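Undis Painter's Tape, Two Months On

I bought a case of Undis blue tape in October for a rental repaint: two bedrooms, a hallway and a stairwell with more trim than I remembered. The case cost $63 and I've used most of it, so I can say how it holds up.

The adhesive is on the light side of medium. It pulled off semi-gloss baseboard cleanly after four days and took no paint with it. On flat wall paint less than a week old it lifted two small chips, both near a window where the wall had been patched. I would wait longer on fresh flat paint.

Edges are good if you press them down with a putty knife. Pressed with a thumb, I got bleed along the textured hallway wall. The Toom tape I used before did a little better there, but it tore every time I pulled it off the roll at an angle. Undis tears straight by hand.

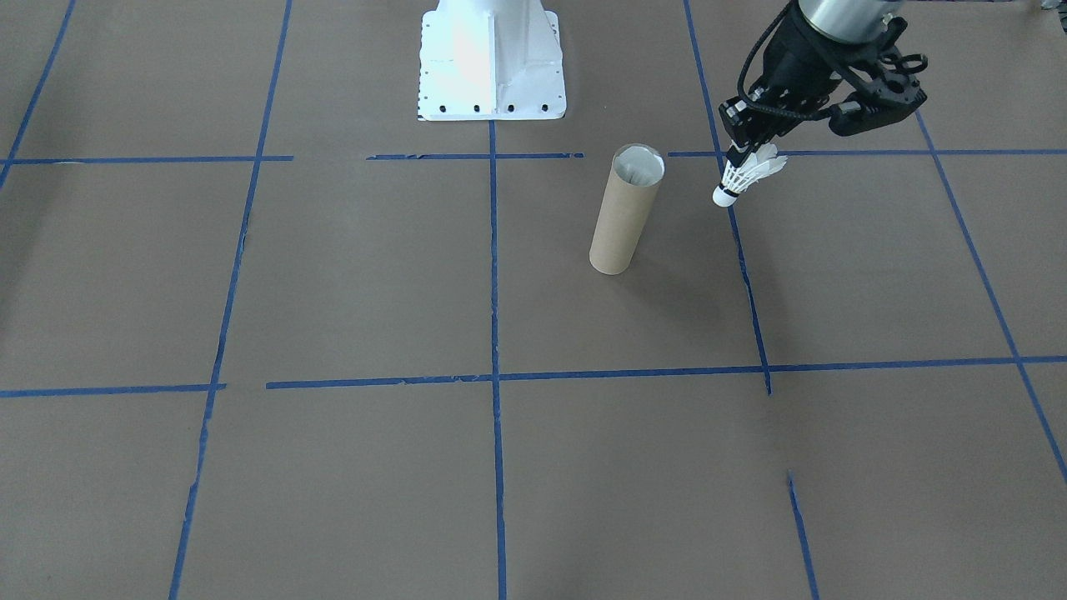

Floors and Masking Paper

Tape on brown paper is an easy job for any brand, and Undis is fine at it. Overlap the sheets by a couple of inches and run one long strip down each seam. My seams stayed flat under a stepladder for the whole hallway. Taped directly to finished oak it came up without residue after 2 days. On the concrete landing it would not stick until I had swept twice and wiped with a damp rag.

The rolls are wound tight, and the last few feet on one of them had a crease that left a wavy line. The cardboard core is thin and gets crushed in a tool bag.

Nga Thân, who painted the stairwell with me, prefers the narrower Zukimon for window trim and I agree with her. Undis only makes the wide one.

Rating: 4 out of 5. I'd buy it again for baseboards and floors.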